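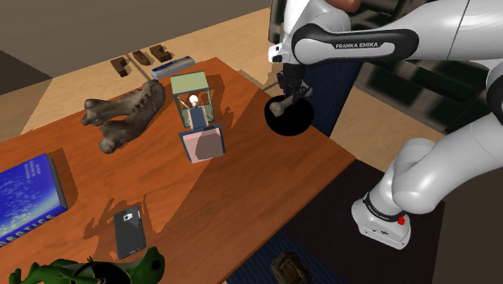
Elin Ifans told me to skip the morning and go straight to the cheese cellars, and I'm so glad I listened! The Mudaliar dairy opens up once a year, in October, and by noon the line for the tasting room ran past the milk tanks. Down in the cellar there were 743 wheels on the racks (they had the number chalked up by the door) and the smell — wow. I tried the eight-month one twice. Parking was a muddy field and cost me eight dollars, so bring boots and small bills. I came home with two wedges and a jar of plum jam.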